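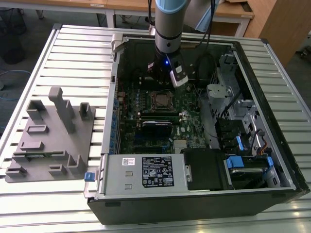
Frequently Asked Questions: Computer and Electronics Collection

Conness County Department of Solid Waste
Page last revised 2/2/20

Who may use the collection site?

The Taltbridge site is open to residents of Conness County and to businesses with fewer than four employees. Proof of address is required at the gate. A driver's license, a utility bill or a current tax notice will be accepted.

Which items are accepted?

Desktop computers, laptops, monitors, printers, keyboards, telephones and cables. Televisions are accepted at Taltbridge only. Household appliances, smoke detectors and loose batteries must be taken to the hazardous waste building on Planov Road.

Is there a fee?

Residents may bring up to 96 pounds of material per visit at no charge. Heavier loads are billed by weight at the rate posted at the gate. Payment is by check or card -- cash cannot be accepted.

Must I erase my files first?

Yes. The Department does not erase data and accepts no responsibility for information left on a device. Residents who are unable to erase a drive may remove it and keep it, or may ask at the office for the list of licensed shredding firms. A computer will be accepted with or without its drive.

Should I take the computer apart?

No. Apart from the drive, please leave all parts in place. Cases that arrive without a cover are accepted. Monitors with broken glass must be boxed and taped shut.

Can I get an item back after I have dropped it off?

No. All material becomes the property of the County once it has been weighed.

May I take parts or equipment from the site?

Removal of any item is prohibited under Section 906 of the County Code. Schools and nonprofit groups may apply in writing for used equipment. Applications are reviewed each June.

Do you collect from homes?

Home collection is offered to residents who are unable to travel. Requests must be received one week ahead, and items must be placed at ground level near an outside door.

I manage an office with more than 1000 pounds of equipment. What should I do?

Loads of this size are not handled at the public gate. Please contact the County's contractor, Schwaiger, to arrange a separate pickup and a written quote.

Whom do I contact with other questions?

Please write to Graham Bunting, Collection Programs, at the Department's Taltbridge office. Written questions are answered within four business days.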